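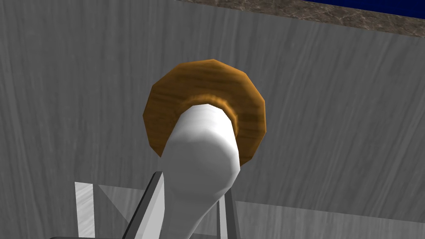
Figure 2. Gray wood-grain surface with white peg.

4.3 Fitting the Shelf Pegs

The Brekwood cabinet is supplied with shelf pegs in a sealed bag. Check the contents against the parts list before starting. Replacement pegs may be ordered from Grivero under part number 2622.

1. Lay the side panel on a flat, clean surface with the drilled face up.
2. Select the row of holes for the desired shelf height. Use the same row on both panels.
3. Press each peg in by hand until it stops. Do not use a hammer.
4. Stand the cabinet upright and fasten it to the wall as described in section 4.1.
5. Lower the shelf onto the pegs, back edge first.

CAUTION: Do not load any shelf with more than 40 pounds.

Note: Shelves for the Sonddale model are deeper and do not fit this cabinet.

Check all pegs again after the first month of use.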